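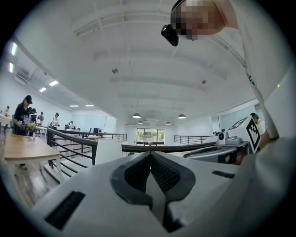 How do you show a robot a task if you don't write code?

You do the task yourself while holding a copy of the robot's gripper, and the movement is recorded from the gripper's point of view. The other common way is to steer the real arm from a distance with a controller.

I went to the open day at Kudivska on 3/15/18 to see both. We run a small packing room at Bindale and have been talking for two years about whether an arm could take over some of the sorting. Regula Schwaiger, who signed us up, could not come, so these notes are mostly for her and for anyone else who is thinking of going in July.

Getting there. Take the Bornonstead bus to the last stop and walk back up the hill. The sign is on the wrong side of the building. I was ten minutes late and missed the welcome, but Unnur Toft, who led our group, went over the main points again on the stairs.

The upper floor is where the hand demonstrations are done. It is a big white room with a railing along one edge and the lower floor below it. People work standing up. The tables are ordinary tables, and someone had put a plant on one of them. I had expected something more like a machine shop.

Each demonstrator works with a gripper held in the hand. It has a camera on it, so the recording shows roughly what the robot will see when its turn comes. Some of them also wear a small camera on the head. Square black-and-white markers are used so the software can work out where things are in relation to each other. Toft said a marker with a crease in it can spoil a whole morning's recordings, and they now throw them out at the first sign of wear.

We watched for a while before anyone explained anything, and I would have liked it the other way around. What I noticed first was how slow it looked. Toft told us that new people always go too fast. They move the way they would at home, and the recording is full of small corrections that the robot then copies. The instruction on the first day is to pick a thing up, stop, move, stop, and put it down. After a week or so they drop the stops.

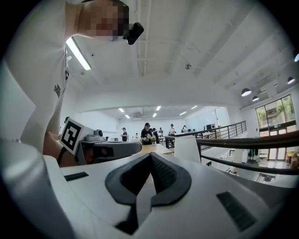

A demonstrator with a marked gripper in hand, upper floor at Kudivska.

The task they used as their main example was putting small parts into trays. The current set has 439 demonstrations of it by five people. I asked why five and not one good one. Leandro Benítez, who looks after the recordings, said that one person always reaches from the same side, and the arm then gets lost when a tray is turned. He also keeps a share of the clumsy attempts, as long as the person recovers and finishes. Attempts that are simply dropped get deleted. Across all tasks they had 2359 recordings on the books when we visited.

Remote control was shown after the coffee break. The operator sits with a controller in each hand and watches a screen. Visitors could try it. I tried to put a cap on a bottle and gave up. There is no feeling in the hands at all, so you have to judge by eye when you have touched something, and I kept pushing too far. Soledad Alvarado from Kruger, who was in our group, got it on her third go. She said her company had started with remote control and was now moving some jobs over to the hand-held method because it takes less training. They still use remote control for anything heavy.

I asked Benítez which he would pick for our kind of work. He said hand-held for the sorting, with the warning that the arm has to be able to reach everywhere the person reached. People lean and step sideways without thinking about it, and an arm bolted to a bench can't. They mark out a working area with tape before recording. I wrote that one down twice.

Questions at the end were short. Isauro Cisneros wanted to know about cost and was told to write in. Someone else asked how many demonstrations are needed for a new object, and the answer was that it depends on how much it looks like the old ones. I would have liked a number.

If you go: wear flat shoes, there is nowhere to sit upstairs on the tour. Bring one of your own parts. Alvarado had a bag of hers with her and got far more useful answers than I did. Lunch is sandwiches, included. The handout has the contact address on the back page, and I have left my copy in the tray by Regula's desk.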